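4.2 What the hecklers were cross about

I should own up that I went into this part of the study expecting politics to be the sore spot. It's what the papers write about whenever a stand-up gets into bother, and I'd half written the chapter in my head before we'd coded a single complaint (never do this!). We had 400 written complaints from the Follska comedy nights, all sent in before December, and I read every one of them, mostly on trains.

Only 73 were about a joke on national or party matters. Far more people were annoyed that a comic had made fun of their town, and the angriest letters of the lot came from Wosamard, after a routine about its bypass.

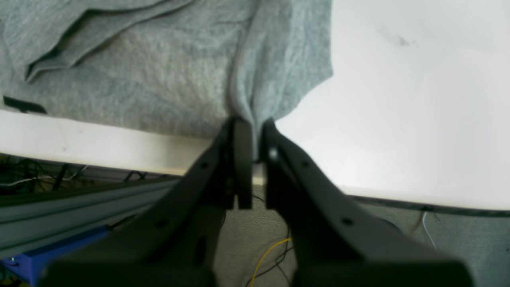 I went back to the recordings at that point, because a complaint tells you what somebody remembers hearing and I wanted the words themselves. With the bypass routine the gap was huge. Most of the letters quoted a line about the locals being slow, and there's no such line on the tape – the comic says the traffic is slow, twice, and then moves on to his mother's driving. I played it to my co-author, who laughed at the mother bit and asked what all the fuss was for.

So we sorted the complaints again by whether the writer had been in the room or had seen a clip afterwards. Figure 6 gives the split for each venue, with Foley and Raltine kept apart as their audiences are so different in age.

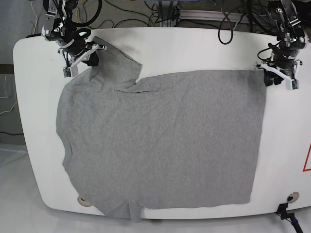

Clip viewers were harsher at both venues, and they were much likelier to ask for an apology. People who'd sat through the whole set tended to grumble about one joke and then, rather sweetly, tell us which others they'd liked. I'd be careful about leaning on the Raltine numbers, though, as we only had 2 nights there and one of them was a charity gala with a very forgiving crowd.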